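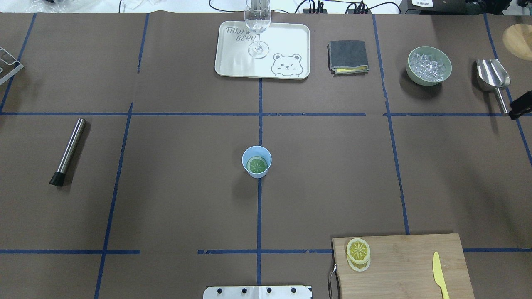 Häufige Fragen zur Aufnahme von Beispielen am Bartisch

Was wird im Projekt Inda aufgenommen?
Vorführungen, aus denen ein Lernsystem das Zubereiten einfacher Getränke lernen soll. Eine Person führt den Arm, das System speichert Bewegung und Kamerabilder.

Wie viele Beispiele braucht eine Aufgabe?
Wir planen 40 gültige Durchgänge je Aufgabe. Der Bestand liegt zurzeit bei 447, verteilt auf alle Aufgaben.

Wozu dient das blaue Klebeband?
Es teilt das Packpapier in Felder. Der Aufbauplan nennt für jeden Gegenstand ein Feld, innerhalb des Feldes darf er frei liegen. Die Streifen müssen nicht exakt gerade sein.
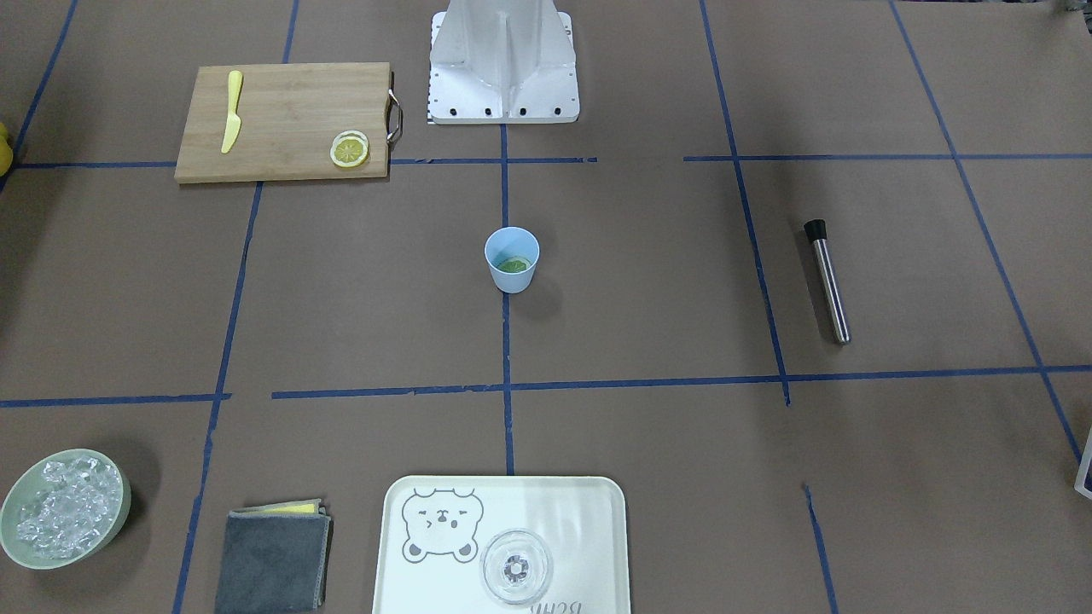 Wann wird umgebaut?
Nach 6 Durchgängen wechseln die Gegenstände nach Plan die Felder. Schneidebrett und Zitronenscheiben gelten als eine Einheit, ebenso Becher und Limettenscheibe. Tablett und Glas werden gemeinsam versetzt.

Was passiert mit Fehlversuchen?
Sie werden markiert und getrennt abgelegt. Gelöscht wird nichts. Wer einen Griff beim zweiten Anlauf schafft, trägt »korrigiert« ein.

Darf während der Aufnahme jemand an den Tisch greifen?
Nein. Erst anhalten, dann Gegenstände verschieben. Der Not-Halt am Bediengerät muss jederzeit erreichbar sein.

Reichen die 40 Durchgänge je Aufgabe aus?

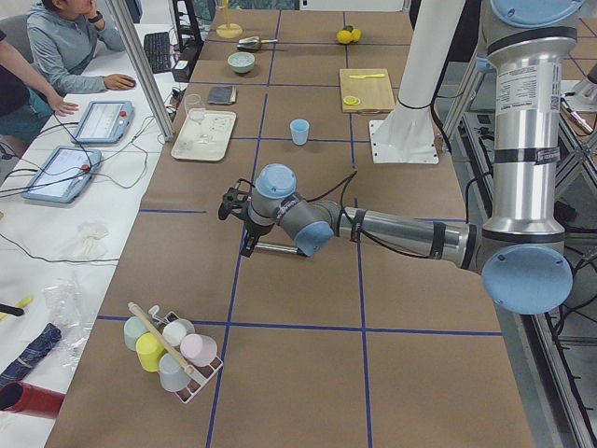 Jurkus meint, für das Greifen der Eisschaufel seien es zu wenige, weil der Griff flach auf dem Papier liege und kleine Abweichungen viel ausmachten. Mancuso hält dagegen, man solle zuerst die Startpositionen stärker variieren. Entschieden wird das nach dem nächsten Trainingslauf.

Wo liegen die Daten?
Auf dem Server von Dodmont, ein Ordner je Aufgabe. Die Übertragung startet donnerstags nach der letzten Aufnahme.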